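Edham Crime Watch Page: Frequently Asked Questions
Maintained by Raíssa Bittencourt. Last revised 23 January 2020.

These are the questions that land in the inbox most often, mostly after somebody has had a shed broken into or has read something alarming on the community noticeboard. I cover court lists and police notices for Edham and Tarkia. I am not a lawyer and I'm not with the police.

Where do your reports come from?

Magistrates' court listings, police media releases, and sitting in the public gallery with a notebook. If a story comes only from a police release, I say so in the first paragraph. A release is one side's account, written early, and I have seen enough of them quietly amended to treat them with some care.

Why do you keep writing "allegedly"? Everyone knows he did it.

Everyone knew it the last time as well, and the charge was withdrawn. A person who has been charged hasn't been found guilty of anything. Until there's a plea or a verdict, the word stays in. I realise it makes for clunky sentences.

Is burglary really going up in Edham?

I don't know, and I doubt the people telling you so know either. The figure doing the rounds is 311 offences for the year, which someone took from a district table. That table covers Tarkia and all the farms out past Jelby, and it lumps theft from cars in with break-ins. It may well be that burglary is up. You can't tell from that number.

Will a camera or an alarm stop someone breaking in?

The companies selling them say yes. I've sat through plenty of hearings where the footage showed a hooded person of average height, and it helped no one. A decent deadlock and a side gate that shuts properly cost less, and I'd do those first. If you do buy a camera, look at its night recordings before you throw out the box.
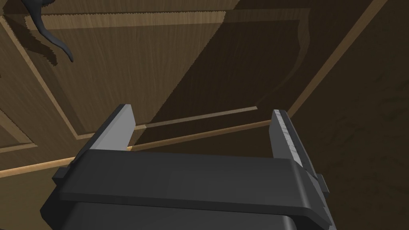

The same goes for monitored systems with a monthly fee. Ask who picks up when the alarm goes off at three in the morning, and what they then do about it. One reader was told her provider's response was "an escalation", and when she pressed them it was a text message to her own phone. Get the answer in writing before you sign.

Should I report a small theft if nothing will come of it?

Yes, though I won't pretend you'll get a detective at the door. You'll need a report number for your insurer, and recovered goods can only go back to people who reported them missing. Write down serial numbers now, while you still have the things they're stuck to.

What happened with the Verschueren warehouse case?

It's still before the court. Armindo Arruda, the storeman at the Verschueren depot, gave evidence in January that 16 pallets of copper fittings were missing from the Jelby Road building after a stocktake. Two men have been charged with stealing and have pleaded not guilty. The defence says the stocktake was wrong in the first place, and having heard how the stock was recorded I wouldn't call that a silly argument. I've had messages claiming the whole thing was an inside job. Nobody who sent one was willing to put a name to it, so they haven't been published.

Why won't you name the teenager in the bus shelter story?

He's under 18 and it's against the law. Please don't name him in the comments either. I've already taken down four of those.

Can you remove my name from an old report?

Usually not, if the report was accurate when it was written. What I will do is add the outcome. If you were acquitted, or the charge was dropped, send me the court reference and I'll check it with the registry and put the result at the top of the article — not at the bottom where it gets missed. Allow 10 working days, as the registry is slow to answer.

Somebody posted that a gang is marking letterboxes with chalk. Is it true?

That one comes back every summer. I have asked to see a marked letterbox each time and have so far been shown a photo from another country and a letterbox a child had drawn on. If you've got a real one in Edham, take a picture and send me the street.

Do you pay for tips?

No. I don't accept them on condition that I leave something out, either, which gets offered more often than you'd think.

How do I send in a correction?

Use the form on the contact page and include the headline of the story. Tell me what's wrong and how you know it. "My cousin was there" is a start, but I'll want to talk to the cousin. Corrections are marked with the day they were made, and the original error stays described in the note. For anything urgent or happening right now, ring Triple Zero. I check the inbox once a day at best.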